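Gruvow Home Textile Guide
Section 4: Folding and hanging small towels
Revision of August 18, 2024

4.1 Scope

This section covers hand towels with a bound edge and a sewn hanging loop, including the Stolon and Dalent types. Bath sheets are covered in Section 5. Cleaning cloths without a loop are covered in Section 6.

4.2 Preparing the table

1. Use a table that is larger than the towel on all sides. A tablecloth may stay in place if it lies flat. Patterned cloth is acceptable, but the towel edge must be easy to tell apart from the print.
2. Move toys, ornaments and packages to the far side or the ends of the table. They do not have to be removed.
3. Wipe the tablecloth and let it dry.

Caution: Do not fold a damp towel for storage. Hang it by the loop until it is dry to the touch on both faces.

4.3 Laying out the towel

1. Hold the towel by the two corners nearest the loop and lower it onto the table, far edge first.
2. Place the loop at the far right corner. All folding steps in 4.4 assume this position.
3. Check the corners. A corner that has turned up shows the underside and will make a lump in the finished fold.

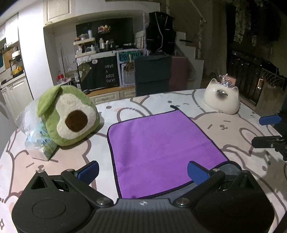
4. Turn any raised corner down and press it with the flat of the hand.
5. Smooth creases from the center toward the binding. Do not pull on the binding itself. Repeated pulling stretches the stitching and the edge will begin to wave.
6. Pull the sides until the towel is square to the table edge.

Note: On towels with two different faces, choose which face will show on the shelf and lay that face down. Keep to the same choice for the whole set.

4.4 Folding for the shelf

1. Bring the left edge over to meet the right edge. The loop is now under the top layer.
2. Smooth the fold line once.
3. Bring the near edge up to meet the far edge.
4. Reach into the corner and draw the loop out so that it lies outside the stack.
5. Turn the folded towel so that the closed fold faces the front of the shelf.

Stack no more than 13 towels. Higher stacks lean, and the lower towels take a set crease that does not shake out.

Note: Towels stored from December until spring should be refolded once during that time, with the creases moved to a new position.

4.5 Hanging by the loop

1. Check that the loop is sewn down at both ends.
2. Pass the loop over the hook and let the towel drop freely. Do not bunch it against the wall.
3. Leave two fingers of space between towels on neighboring hooks.

Caution: Do not hang a wet towel from a loop with loose stitching. Use a Suominen rail or a similar bar until the loop has been resewn.

4.6 Checking the layout before folding

The towel is ready to fold when all corners are down, the binding runs straight and the loop stands clear of the edge.
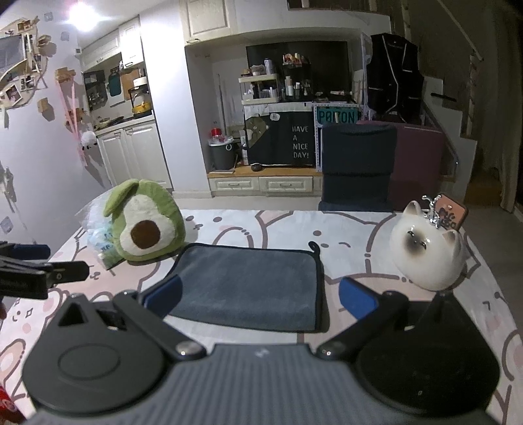
Thulani Msimang asks whether step 4 of 4.4 can be left out when the towels will only ever be kept on a shelf. He writes that drawing the loop out takes longer than the rest of the fold and that it catches on the towel above.

Reply from Vojtěch Brabec: Step 4 may be left out for shelf storage. Tuck the loop flat between the layers so that it does not mark the terry. For towels that go back and forth between shelf and hook, follow the steps as written.

4.7 Related sections

Washing and drying: Section 3
Bath sheets: Section 5
Repair of loops and binding: Section 8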